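Search the forum
Advanced search

Sourdough rye: does the long soak matter?

kamata_crumb
Posted 2/4/19
OK, I have to share this because I'm still grinning. I finally got a rye loaf with an open, springy crumb, and all I changed was soaking the cracked grain overnight in cold water before it went into the dough. Same flour, same starter, same pan. My last 10 loaves were doorstops and this one I'd happily serve to company!

zollance
Congrats! I'd bet on your starter, though. Mine gets sleepy every winter, and then one day it perks up and I give the credit to whatever I did that week. How warm is your kitchen?

kamata_crumb
Cold, same as always -- I bake in a sweater. The starter has been on the same feeding since October, so I really do think it's the soak. The grain had gone so soft I could squash it between my fingers, and the dough took 50 grams less water than usual.

I do the shaping on a big table, so there's plenty of elbow room, and I let the loaf rise in the pan until little pinholes show on top. Then straight into the oven.
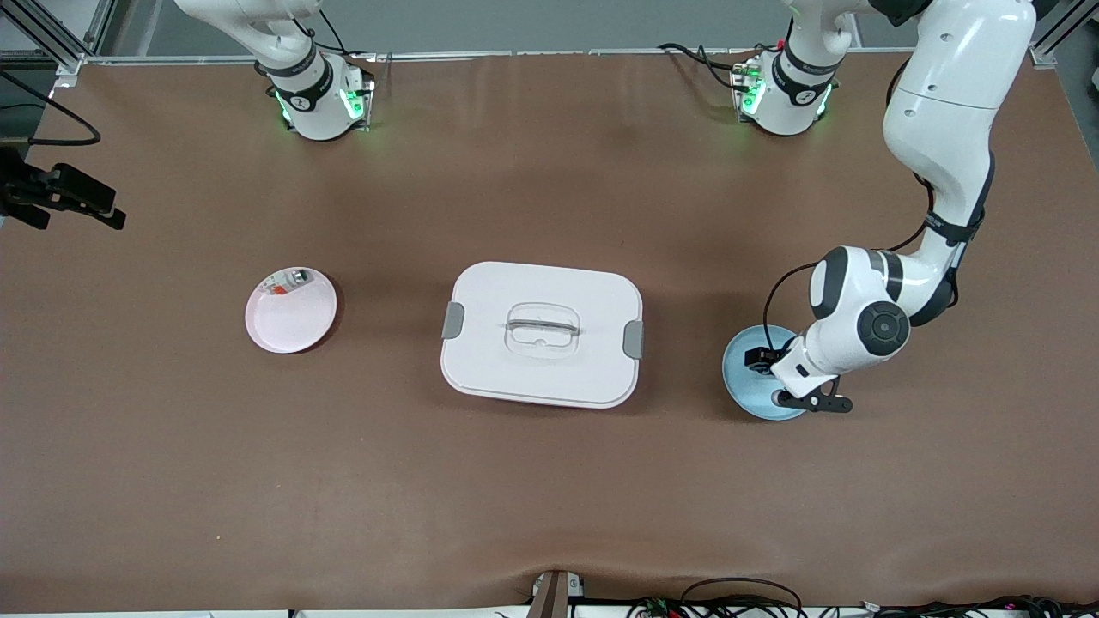
Birkholm says hot water does the same job in 2 hours, and that an overnight soak only makes the grain taste flat. Pour it over boiling, put a lid on, go do something else.

zollance
I'm with Birkholm on the time but not the taste. Cold soaked tastes sweeter to me, and I've done both back to back. Love them both, to be fair. Rye is the best!

cutari
You're all skipping salt! Put the salt in the soaking water and it won't turn sour on you overnight. Nearly all my flat-tasting loaves were ones where I forgot it.

kamata_crumb
Ooh, I did not salt the water. Two loaves this weekend then, one salted and one plain, and I'll post how they slice. Got to let them sit a day first, which is torture.

Birkholm
Make one with boiling water too. I'll wait.

Related threads
Caraway: whole or ground?
Rye starter smells like nail polish
Best pan for a tall loaf
Freezing sliced bread

Contact us | Copyright 2019 | Back to top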